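Forum: Home and Storage > Small Rooms
Topic: Felt on a table, does it stay nice?

tealtable
Posted 16/09/2024
Hello all. I moved to Cleltville in July and I have one room for working and eating. I covered my table with felt, dark teal blue, and behind it I put a folding divider to hide the bed. The felt cost me 17 dollars and the divider 50, from Jiltley.

My question is about the small things. Every evening they collect on the table: bottles, cookies, a cable still in its box. I want a rule for what may stay. My sister says nothing may stay.
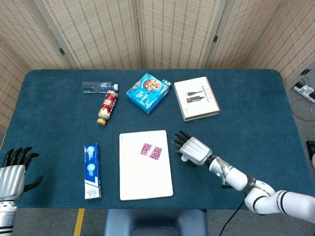
The table with the divider behind it. Cookies in the blue box.

I think the water bottle should not lie on its side on felt, even closed. Am I too careful?

musau_lane
Reply 1
You are not too careful. Water on felt leaves a ring, and a sweet drink is worse. I would stand both bottles on a tray. The cable box can go into a drawer tonight.

oldshelf247
Reply 2
I don't agree about the tray. A tray becomes a second table and then you have 2 messes. Put the drinks in the kitchen. By the way, I like the divider, the reddish stitching goes well with the blue.

tealtable
Reply 3
Thank you both. The kitchen is in the hallway and I share it, so drinks must stay in my room. Maybe a low shelf behind the divider?

musau_lane
Reply 4
A shelf is good, but measure first, the panels need space to stand at an angle. I had a MacBrayne shelf that was too deep and the divider fell over it two times.

oldshelf247
Reply 5
Then shelf for the drinks, and cookies in a tin. Crumbs in felt are terrible, I still brush mine every week.

tealtable
Reply 6
I will measure tomorrow and write here the width.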